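Wheelencoder oder doch nur schätzen? Regelfrage zur Parcoursklasse

8. Mai 2023
von kurvenkriecher

Moin zusammen,

ich habe mir endlich die neue Ausschreibung für den Bornstead-Parcours durchgelesen, alle Seiten, auch den Anhang, den vermutlich nur der Verfasser und ich kennen. In der Klasse für autonome Fahrzeuge bis 10 kg steht jetzt unter »Orientierung«, dass GPS »als alleiniges Mittel der Positionsbestimmung« nicht mehr gewertet wird. Dazu zwei Fragen.

Erstens: Was heißt »alleiniges Mittel«? Mein Fahrzeug hat GPS, einen Kompass und einen Stoßfänger mit Taster. Wenn der Taster gegen einen Strohballen drückt, weiß das Fahrzeug immerhin, dass es bei einem Strohballen ist. Zählt das?

Zweitens: Wenn ich sowieso umbauen muss, lohnen sich Encoder an den Hinterrädern? Ich habe den Antrieb von Ehlers, den alten mit dem Kegelradgetriebe, und der hat Spiel, mit dem man eine Tür ausliefern könnte.

Letztes Jahr bin ich übrigens 46. geworden. Ich erwähne das, damit niemand auf die Idee kommt, mich zu schonen.

Gruß
kurvenkriecher

strohballen_ost schrieb:

46. ist doch ordentlich. Dahinter kamen noch die, die gar nicht losgefahren sind.

Zur Regel: Ich lese das so, dass irgendein zweiter Sensor in die Positionsrechnung eingehen muss. Der Kompass reicht nach meinem Verständnis nicht, der liefert eine Richtung und keine Position. Der Taster auch nicht, es sei denn, du trägst die Strohballen vorher in die Karte ein und gleichst ab. Was ich dir zutraue, was aber bei der Abnahme lange Diskussionen gibt.

Encoder: ja. Immer. Ich verstehe nicht, wie man ohne fährt.

Mittelleiter schrieb:

Ich fahre seit Jahren ohne und verstehe nicht, wie man mit fährt.

Der Parcours ist zur Hälfte Schotter. Auf Schotter messen Encoder sehr genau, wie oft sich ein Rad gedreht hat, und das hat mit der gefahrenen Strecke so viel zu tun wie mein Stromzähler mit meinem Abendessen. Beim Training im April hat ein Kollege mit 1000 Impulsen pro Umdrehung seinen Wagen in den Löschteich navigiert. Auf den Impuls genau.

strohballen_ost schrieb:

Der ist in den Löschteich gefahren, weil er die Räder links und rechts vertauscht hatte. Das weißt du auch, du hast ihm beim Rausziehen geholfen.

Mittelleiter schrieb:

Vertauscht waren sie mit hoher Auflösung.

lötfahne schrieb:

Können wir vielleicht erst die Regelfrage klären? Ich habe das Dokument auch gelesen (kurvenkriecher, wir sind also zu dritt). In Abschnitt 4 steht, die Jury kann »die Protokolldatei anfordern«. Das heißt für mich: Du musst mitloggen, und aus dem Log muss hervorgehen, dass die Position sich auch dann noch ändert, wenn das GPS weg ist. Unter der Fußgängerbrücke ist es sowieso weg. Wer da bisher durchgekommen ist, hat entweder Koppelnavigation oder Glück gehabt.

Bei mir war es Glück. Ich habe das im Log nachgesehen: Fahrzeug stand laut eigener Rechnung die ganze Zeit still und wunderte sich am anderen Ende kurz.

Zur Hardware: Auf die Hinterräder würde ich beim Ehlers-Getriebe nichts setzen, was an der Motorwelle misst. Das Spiel sitzt dahinter. Wenn, dann Magnetring direkt an die Radnabe und einen Hallsensor an den Achsschenkel. Grobe Auflösung reicht völlig.

kurvenkriecher schrieb:

Danke, das hilft schon mal. An der Nabe ist bei mir allerdings wenig Platz. Da sitzt der Fender, den ich letztes Jahr angeschraubt habe, damit der Schotter nicht mehr in die Elektronik fliegt. Er fliegt jetzt in den Fender und von dort in die Elektronik.

Und bevor jemand fragt: Nein, ich will den nicht abbauen, er ist lackiert.

Fisovo_Fahrer schrieb:

Ich werfe mal die Fisovo-Kamera in den Ring. Guckt nach unten auf den Boden und rechnet aus den Bildern die Bewegung aus, also im Prinzip wie eine Computermaus in grob. Rutschende Räder sind ihr egal, Getriebespiel auch. Auf Schotter läuft das sogar besser als auf Asphalt, weil es dort etwas zu sehen gibt.

Nachteile: Sie braucht Licht, sie braucht eine konstante Höhe, und sie mag es nicht, wenn man über etwas fährt, das sich mitbewegt. Laub zum Beispiel. Ich hatte mal eine Testfahrt im Wind, da war der Wagen laut Rechnung im Nachbarort.
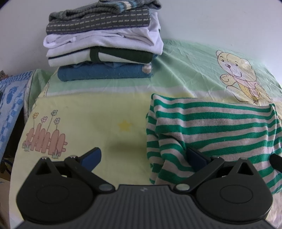 Bedruckte Unterlage, darauf gefaltete Strickware.

Wichtig ist bei der Kalibrierung nur, dass ihr die Höhe zwischen Linse und Boden sauber messt, und zwar mit Akku im Wagen. Ich habe das einmal ohne gemacht. Mit Akku sackte das Heck ab, und jede Strecke kam zu lang heraus. Auf der Geraden fiel das nicht weiter auf, in der ersten Kurve schon.

Mein Skalierungsfaktor steht jetzt bei 1196, fragt mich nicht nach der Einheit. Die Einheit ist »passt«.

strohballen_ost schrieb:

Das ist die Sorte Ingenieurskunst, für die ich dieses Forum abonniert habe.

Ernsthaft: Konstante Höhe auf dem Bornstead-Parcours? Da ist die Rampe drin. Und die Bodenwelle hinter der Rampe, die angeblich keine Absicht ist. Deine Kamera sieht an der Kante erst Himmel und dann sehr viel Boden auf einmal.

Fisovo_Fahrer schrieb:

An der Rampe schalte ich sie weg. Der Neigungssensor meldet mehr als den eingestellten Winkel, dann übernimmt für die Dauer die letzte bekannte Geschwindigkeit. Das ist nicht schön, aber die Rampe ist kurz. Schlimmer als ein durchdrehendes Rad mit Encoder ist es auch nicht.

Mittelleiter schrieb:

Also keine Encoder. Sag ich doch.

lötfahne schrieb:

Er hat gesagt, dass er für die Rampe eine Schätzung nimmt. Das ist kein Argument gegen Encoder. Das ist ein Argument dafür, dass jeder irgendwo schätzt und die Frage nur ist, wo.

Ich würde beides nehmen. Encoder an der Nabe für geradeaus, Kreisel für die Drehung, GPS zieht das Ganze langsam wieder gerade. Dafür braucht man keinen riesigen Filter. Ich mache das mit einer gewichteten Mittelung, die ich in einer Mittagspause geschrieben und seitdem nicht mehr verstanden habe. Wenn Encoder und GPS zu weit auseinanderliegen, glaube ich dem GPS. Unter der Brücke glaube ich dem Encoder. Im Löschteich glaube ich dem Wasser.

Mittelleiter schrieb:

Damit baust du dir drei Fehlerquellen ein, wo vorher eine war. Bei mir fährt das Ding nach GPS und Kompass, und wenn es falsch fährt, weiß ich wenigstens, wer schuld ist.

strohballen_ost schrieb:

Und mit den neuen Regeln wirst du dafür nicht mehr gewertet. Darum ging es in der Ausgangsfrage.

Mittelleiter schrieb:

Das warten wir mal ab. »Alleiniges Mittel« ist dehnbar. Ich habe der Rennleitung geschrieben und gefragt, ob ein Luftdrucksensor als zweites Mittel gilt. Der misst immerhin, ob ich auf der Rampe bin.

lötfahne schrieb:

Die Rampe ist kniehoch.

Mittelleiter schrieb:

Es ist ein guter Sensor.

kurvenkriecher schrieb:

Ich fasse für mich zusammen, weil ich am Wochenende bestellen will: zwei Hallsensoren, zwei Magnetringe für die Naben, ein Kreisel. Die Kamera lasse ich dieses Jahr weg. Unter meinem Wagen hängt schon der Akku, und was dann noch an Bodenfreiheit übrig ist, würde ich nicht als Höhe bezeichnen, die man messen kann.

Den Fender säge ich innen aus. Man sieht es von außen nicht, das habe ich mir so zurechtgelegt.

Offen ist noch: Wie befestigt ihr den Ring an der Nabe? Kleben oder klemmen? Die Nabe ist aus Kunststoff und leicht konisch, also zum Klemmen eher beleidigend.

lötfahne schrieb:

Kleben. Vorher anrauen, mit Zweikomponentenkleber, über Nacht stehen lassen, und zwar mit der Nabe nach oben. Sonst hast du am Morgen ein Rad, das sich nicht mehr von der Werkbank trennen will.

Fisovo_Fahrer schrieb:

Klemmen, mit einem gedruckten Zwischenring, der die Konizität ausgleicht. Geklebtes bekommst du nie wieder ab, wenn der Rundlauf nicht stimmt. Und der stimmt beim ersten Mal nicht.

lötfahne schrieb:

Bei mir stimmte er.

Fisovo_Fahrer schrieb:

Du hast oben geschrieben, dass dein Wagen unter der Brücke nach eigener Rechnung stillstand.

lötfahne schrieb:

Das war vor dem Kleben.

strohballen_ost schrieb:

Klemmen und kleben. Erst klemmen, eine Runde fahren, Log ansehen, und wenn die Impulse gleichmäßig kommen, einen Tropfen Kleber in den Spalt. Der Tropfen hält für den Wettbewerb und geht mit dem Heißluftföhn wieder auf.

Und kurvenkriecher: Links und rechts beschriften. Am Stecker, am Kabel und im Programm. Am besten auch am Rad.

Mittelleiter schrieb:

Antwort der Rennleitung ist da. Der Luftdrucksensor wird »zur Kenntnis genommen«.

Ich werte das als Ja.

kurvenkriecher schrieb:

Ich habe bestellt. Der Ehlers-Händler hat mir noch ein spielfreies Getriebe angeboten, zu einem Preis, für den ich auch jemanden anstellen könnte, der neben dem Wagen herläuft und ihm die Richtung zuruft. Wäre das nach Abschnitt 4 eigentlich zulässig?

lötfahne schrieb:

Nur wenn er nicht das alleinige Mittel ist. Und er muss mitloggen.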